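Listetti Forum > Dual-arm cells > Maintenance and setup
Thread: Cable loop at the wrist, how much slack?

fuchs_e
We have a dual-arm cell on a fixed base in front of a white bench. The gripper cable on each arm is run outside the links, from a clip on the lower segment up to the gripper housing. After 47 hours of running, the left gripper started to drop off the bus. Error 816 in the controller log, always with the wrist rolled well over. Reseating the plug clears it for a while.

The cable tests fine on the bench. I suspect the loop is too short and the plug takes the pull at the end of travel. What length do others leave?

mechthild_b
816 on our controller is a comms timeout. It does not tell you whether you lost the data pair or the supply. Log the supply voltage at the gripper before you touch the cable. We changed two cables and the fault was the crimp on the 24 V side.

As for slack: drive the wrist to both ends of roll by hand, mark where the cable goes taut, then add 6 cm. Clip it on the lower segment and leave the elbow free.

Prantl_A
Disagree on leaving the elbow free. A wide loop catches on whatever stands on the bench. Ours hooked the corner of a rack and pulled the plug clean out. I use a spiral sleeve and a second clip just above the elbow.

fuchs_e
Supply logged, it stays level right through a dropout, so I take the crimp as good. Cable routing as it stands, both arms holding something:

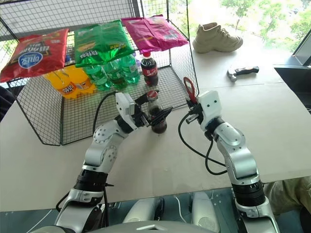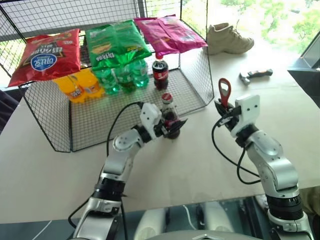

I have not fitted a second clip yet. The slack on the left measures 2 cm short of what Mechthild suggests. The right arm has never shown the fault, but it does far less wrist roll in our program, so I would not read much into that.

mechthild_b
Then lengthen the left one first and change nothing else. If you add a clip and slack in one go you will not know which of them did it.

Ambros, a clip above the elbow fixes the cable to a part that moves relative to the lower clip. The bend then sits in the same short stretch on every cycle. We had conductors break inside the jacket that way, with no mark on the outside.

Prantl_A
Only if the stretch between the clips is cut too tight. Ours is on its second year with the original cable. I accept it needs checking with the elbow fully folded and fully straight. The sleeve matters more than the clip anyway.

cyrill.p
Which clips? The printed ones from the Flornano kit have a sharp inside edge. Run a finger round it. I take it off with a scraper and put a strip of felt tape underneath.

Also check the plug screws. They work loose on ours and the symptom is the same: dropout at one end of roll, fine after reseating. A small drop of low-strength threadlocker, nothing stronger, or you will shear the insert when you next take it off.

fuchs_e
Clips are the Flornano ones, edge confirmed, now scraped. One plug screw on the left was half a turn loose. So that is two faults found and I have spoiled Mechthild's test.

Done so far:
Left cable let out by the missing 2 cm at the lower clip
Plug screws tightened, threadlocker on both arms
Clip edges scraped, felt tape fitted
Gripper finger zero taught again after power-up

The last one caught me out. After the gripper had been unplugged, the jaws closed short of the taught width until I ran the homing routine.

mechthild_b
Homing after every unplug, yes. It is in the manual under commissioning and missing from the service section. Put the loose screw back to half a turn for an hour if you want to know.

fuchs_e
Tempting, but no. I will run another 47 hours with the same program and post the log.

Prantl_A
Take the elbow folded position into the program while you are at it. Your loop will hang lowest there, and I would still like to see it clear the bench.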